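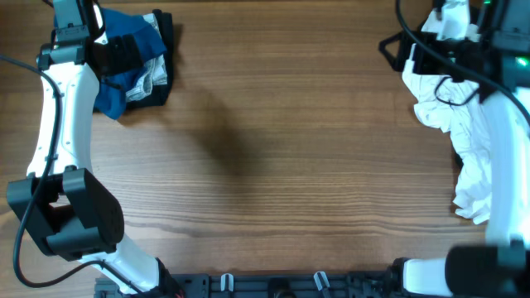 How long have I gone without buying clothes?

246 days, counting this one.

December, late, should be in bed. Feet cold. Writing this fast before I lose it.

So the no-buying thing is still going. I keep expecting to crack and the closest I came was today, in Altard, outside the shop with the green coats. Went in to get warm. That was my story. Tried on a coat. Took it off. Tried it on again. The woman asked if I wanted it held and I said until five, and then walked very fast to the bus and did not go back at five. Felt bad about her more than the coat. Should have called. Might call tomorrow and say sorry, though what would I even say.

The old coat is fine. The lining is gone under one arm and I've been meaning to do it since October. Bought thread (thread is allowed, I checked my own rules). Rules as written on the fridge:

Socks and underwear allowed if the old ones are truly dead.
Thread, buttons, patches allowed.
Swaps allowed.
Gifts allowed but no hinting.

I hinted once. To my sister, about boots. She did not notice so I am letting it stand.

Money. I did the sums at lunch on the back of a Purach receipt. Went through last year's card statements for the same stretch and added up everything that was clothes or shoes. Came to just under 3,000, and I had to go sit in the hall. I don't earn that kind of money to put on my body. Most of it I can't even picture. A 19 dollar shirt here, another one there, a bag from the airport. Where is the airport bag? No idea. This year so far the same column says thread, buttons, one set of laces.

And where did the money go instead – good question, because it isn't sitting in a pile. Some went to the dentist. 1,000 went to the car and I don't want to talk about the car. The rest just sort of went into food and being less scared on the last week of the month. I slept through the last week of November. That's worth writing down.

Swap night was at Rongrong's place. Rongrong Xia has the big kitchen and the patience. I took the gray dress and the pants that pinch and a scarf I've never liked, and came home with a sweater, brown, a bit big, smells like somebody else's soap. Love it. Wore it all day. Also a skirt that I think I took only to be polite. It will go back in the next round and I'll have to pretend it didn't suit me, wich it didn't.

Yutong Bai came late and brought dumplings and no clothes at all. Said she'd looked in her closet and liked everything. We all went quiet. I have never once looked in my closet and liked everything. Is that allowed? She owns so little though. Same navy pants since I met her. I used to think that was a bit sad and now I think I had it the wrong way around.

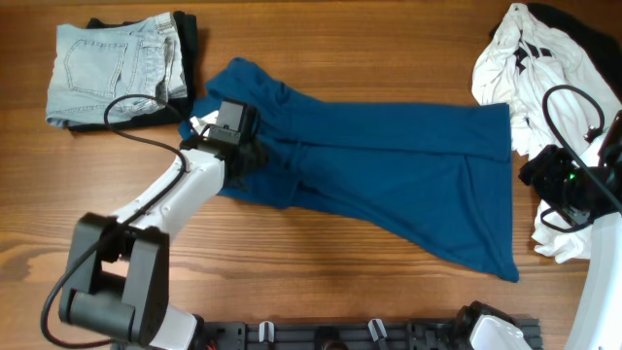
Page last changed: December, 11:52 p.m.

Okay, back. Made tea. Adding more because I can't sleep now.

Thinking about why I bought so much. It was never about needing a thing. It was the walk home from work. Bad meeting, walk past Zanik, in I go, out with a bag, and for the length of one bus ride I was a person with a plan. Then the bag sat on the chair. Sometimes the bag sat on the chair for a week.

What I do on that walk now: other side of the street. That's the whole trick. There's a bakery on that side so I've swapped one thing for another a little, but a roll is a roll and it's gone by my stop.

The first month was awful. I kept opening tabs. Filled a cart on the Liao site and left it there like a little shrine, kept visting it. Then they emailed me that my cart missed me. My cart missed me! Deleted the account. Best thing I did all spring. The emails stopped and so did half the wanting.

Summer was easy. Too hot to want sleeves. September hard, everybody at work had new things and mine looked tired. Then October I fixed the zipper on the blue bag by watching a man with a very slow voice do it, and I was so proud I showed people at the office. Showed them a zipper. They were kind.

Things I've learned about my clothes, quick:

Black does not stay black. Cold water helps a bit.
The drier is eating everything. Hang what can hang.
I wear the same few things anyway. The rest is just company for them.
Moths are real. Found a hole in the good cardigan. Cried slightly.

Don't know what happens when the year's up. Part of me wants to march in and buy the green coat and be done. Rongrong says pick a number for next year and stick to it. Yutong says why would you start again when it's going so well, and that annoyed me all the way home, partly because she'd said it with her mouth full.

Mom called too. Told her about the 3,000. Long silence and then she said well, you always did look nice. Laughed so hard I had to put the phone down. She's asked for my old winter things for her neighbor's girl, who is about to start her first job and has nothing for the cold. So that's the weekend – sort, wash, box. The pinching pants went already, pity. The gray dress too. But there's the wool skirt and the long coat from before the coat I have now. She can have those. I hope she's tall.

Tomorrow: call the coat shop. Lining, really do the lining. Buy rice. Return Rongrong's dish, it's been by the door all week and I keep stepping over it.

Tea's cold. Bed.

Contact | Copyright, all entries by the author | Back to top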